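Print this page | E-mail this release

Sun 1 December

HURKENURA ARTS TRUST ADOPTS NEW MEMBERSHIP STRUCTURE AND OPENS SMALL GRANTS ROUND

The Hurkenura Arts Trust, a registered nonprofit that supports neighborhood arts and adult learning, has adopted a revised membership structure and will open a round of small grants to local groups. Both measures were approved at the annual general meeting in November and take effect at the start of the Trust's next financial year.

Under the old rules the Trust had a single class of paying member. Individuals, choirs, schools and companies all paid the same subscription and each held one vote. The revised articles set up two classes. Individual members will pay $18 a year. Member organizations will pay $44 a year and will name one delegate, who votes on the organization's behalf. A delegate who is also an individual member may cast both votes, but may not hold a proxy for anyone else.

People who take part in Trust programs without paying a subscription will be listed as participants. Participants receive the newsletter and may attend general meetings but do not vote. The Trust's mailing list holds more than 320 names, most of them in this category. No one on the list needs to do anything to remain on it.

"The previous articles were written for a smaller body and did not say what happened when an organization joined," said Wanting Yan, chair of the Trust. "We had two groups send three people each to the same meeting, all expecting to vote. The new wording settles that."

The small grants round is open to groups that run arts or education activity within the Trust's area of benefit, including the Nurkia and Gralturero neighborhoods. Grants will cover direct costs only: room rental, materials, tutor fees, printing, and insurance for public events. Salaries for permanent staff, building work and costs already incurred are excluded. A group does not have to be incorporated to apply, but it must have a written set of rules and a bank account that requires two signatures.

Up to 20 awards will be made in this round. Applications will be read by a panel of three, led by program manager Neelam Rana. Panel members must declare any connection with an applicant and leave the discussion when that application is considered. Decisions will be sent in writing, with reasons given for any refusal. There is no appeal, though a refused group may apply again in the next round.

Awards will be paid in two parts – the larger on signature of the grant agreement and the balance on receipt of a short report with copies of invoices. Groups that received money in the previous round must have filed their report before a new application can be read.

The Trust will also continue the Hao Sessions, its evening program of practical classes, on the existing timetable. Printmaking, choral singing and introductory bookkeeping for arts groups will run as before. The ceramics class moves to the ground floor room, which has step-free access from the parking lot. Jinlong Zeng remains the lead tutor. Class fees are unchanged, and the reduced rate still applies to anyone who receives housing or disability benefits.

"The bookkeeping class fills up first – that surprised us when we started it," said Rana. "Several of the groups that applied last time had sent someone to it, and their budgets were easier to read."

Application forms and the full text of the revised articles are available from the Trust office on paper or by e-mail. Large-print copies can be supplied on request. Existing members will be moved to the appropriate class when their current subscription expires, and no additional payment is due before then. Questions about membership should be sent to the membership secretary, Xuelian Yao. Questions about grants should be sent to Neelam Rana.

READER COMMENTS

Zhenhua Liao: Our choir shares a bank account with the drama group. Does that count as one applicant or two?

Neelam Rana (Hurkenura Arts Trust): One, unless each group has its own written rules. If it does, both can apply and name the shared account. Please put a note on the form.

P. in Nurkia: Will the forms be at the library too? The office is closed by the time I finish work.

Contact | Copyright Hurkenura Arts Trust | Back to top

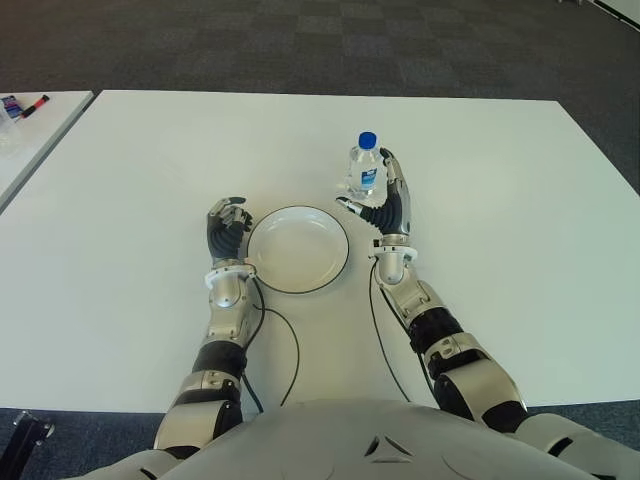 Forms will be at the Nurkia library desk as well, and completed ones can be left there in a sealed envelope marked for the Trust office.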